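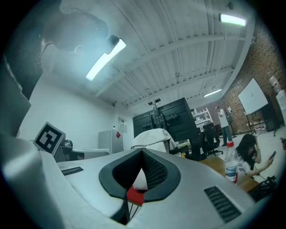

One of the hand-held grippers in the main room at Trelgate.

So we lost most of Monday to a gripper that wouldn't let go, and I figured I'd better write it up before the rumor version gets any bigger (I've already heard that somebody broke a finger, and no, everybody's fine!).

What did happen is that a little after 2 p.m. one of the hand-held units closed on a folded towel and stayed closed. Gervasio Maldonado was on the handle. He released the trigger, waited, squeezed it again, released it again, and the fingers just sat there holding on with everything they had. He then did what I think most of us would have done and reached over with his free hand to pull the towel out. The fingers opened about halfway, snapped shut again and caught the side of his thumb. It was a pinch and a red mark, and he was back to complaining about the coffee by 2:30, but we don't love it. Those fingers aren't supposed to move at all when the trigger is out.

Yoshinori Sasaki pulled the log that same afternoon. The trigger sensor had dropped out for 200 milliseconds, come back, and dropped out again, and each time the controller held on to the last command it had been given, which was "close." When the signal returned for a moment the fingers started opening, and when it went away they went back to the old command. That's a fault in the Ustidik firmware we put on in September, and it's one we should have caught, since the older version simply cut the motor whenever it lost the sensor. I signed off on that update myself, so you can aim your grumbling at me.

The dropouts themselves came from something a lot duller. Benjamín Retamal opened the housing and found a connector on the trigger lead that had worked itself loose, enough that you could wiggle it with a fingernail. He went through the rest of the shelf on Tuesday and found that 5 of our 14 units had the same connector sitting a little proud. None of those had acted up yet, or at least no one had reported it, and if yours did and you shrugged it off, please come tell me! I won't be mad.
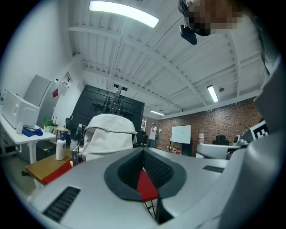

Cloth work is where we put the most hours on these things, hour after hour of grab, lift, fold and let go, and Benjamín thinks all that turning of the wrist is what tugs at the lead. Ibarra, the shop that built the housings for us, is sending clips that hold the connector down. Abelardo Insaurralde talked to them and they sounded pretty relaxed about it, maybe more relaxed than I'd like, but the clips are supposed to ship this week.

Until they're in, the five units stay in the locked cabinet with tape on the handles. The other nine are back on the old firmware as of last night, and yes, that means the battery readout is wrong again. Sorry. Go by how long you've been running.

One more thing, and it goes for everybody, me included. If the fingers stick, keep your hands out and pull the power lead first, then go after whatever's in there. Hipólito Bustos is adding that to the start-up card, and he's also asking Dallar for a price on a proper cutoff button we could mount where your thumb already is. I'll post the number when he gets it.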